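Coffee beans, a red bowl and a two-day setup: talking to a Kilow user

I'd been hearing about the Kilow tabletop kit for months before I finally got a long chat with someone who uses one every week. She runs a small test kitchen lab in Grederitz, she didn't want her name in print (fair enough, she's still negotiating the service plan!), and she talks fast. I filled most of a notebook and drank two coffees I didn't need.

If you haven't come across it, the Kilow is sold as a package: software, a gripper, a wrist camera and a year of support, all of it fitted to an arm you already own. The sales pitch is kitchen work. Scooping, pouring, moving bowls around, that sort of thing. It comes through Kwok, the distributor, and they'll send someone out to get you started if you pay for it.

She paid for it. "Best money in the whole order," she told me. "I'm handy, but I'm not that handy. The fellow turned up with his own tools and had us going by the second afternoon. I'd blocked off a week."

I asked what she'd bought it for in the first place, and she laughed. The lab does portioning trials for small food companies, and she was tired of doing the boring bits by hand. "You try tipping the same scoop of beans into the same bowl all day and see what sort of mood you're in. My wrist was cooked."

Why beans, though? I figured she'd start with something easier, like blocks. She was quite firm on this one. "Blocks tell you nothing about a kitchen. Beans roll. They bounce, they stick in the corners of things, they end up under the fridge. If it can manage coffee beans I'll trust it with rice, and if it can manage rice we can talk about flour." (They haven't got to flour. I got the feeling there'd been a discussion about flour.)

Her lab keeps a log of every bean run, and by the week we spoke it had reached 3,026. I asked how many of those she'd call good ones and she wouldn't bite. What she did give me was the last proper batch, which was 175 tries at moving beans from one container to another. The kit finished 174 of them without anybody stepping in. "And the one it missed was my fault, I'd left it on the wrong settings. I'm still cranky about it."

So it's all roses? Not quite. Her biggest gripe is the manual, which she reckons was written by somebody who already knew how everything worked. The chapter on teaching a new task jumps straight from unpacking to advanced settings, and she had to ring support to find out what came in between. Support was good, she was quick to add. They called back the same day and stayed on the line.

She also has a bone to pick with the colour thing. The quick-start guide suggests plain, solid-coloured dishes to begin with, and she went out and bought red ones. "It likes red. Fine. But my clients don't all own red bowls, do they? I want it happy with a scratched old steel one." She says shiny metal has improved a lot since the September update, though she still keeps an eye on it when there's a bright light overhead.

The part I enjoyed most was hearing how the lab has changed around it. They moved to a round table so people could get at it from any side. They stopped tidying up between runs, too. She wants odds and ends lying about, lids and cups and spoons, so the kit has to cope with a bench that looks like a real one. "My mum would be horrified," she said.

Then there's the money. She wouldn't tell me what she paid, but she did say the yearly service plan was the bit that made her gulp, and that she'd asked Kwok for a cheaper one with fewer visits. They offered her phone support only. She's thinking about it. My own two cents: if you've got nobody on staff who likes fiddling with cables, take the visits.

Would she buy it again? She thought about that for longer than I expected. "Yes, but I'd ask more questions first. I'd ask to see it do my job, with my stuff, in front of me. A demo with their stuff is just a nice day out." Out of 5 she gives it a four, and says the manual cost it the other point. 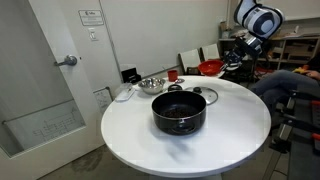
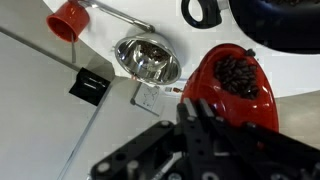
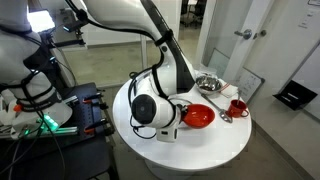
Page last changed: 13 Jul 2018

A few people have written in asking whether the Kilow will fit an older arm. I put that to her as well, and she said to send Kwok the model number and get the answer in writing before you order anything. She had a friend in the trade who went by the brochure and ended up waiting weeks for an adapter plate.

She's also promised to let me come back and watch when they finally try flour. I'll be wearing an apron.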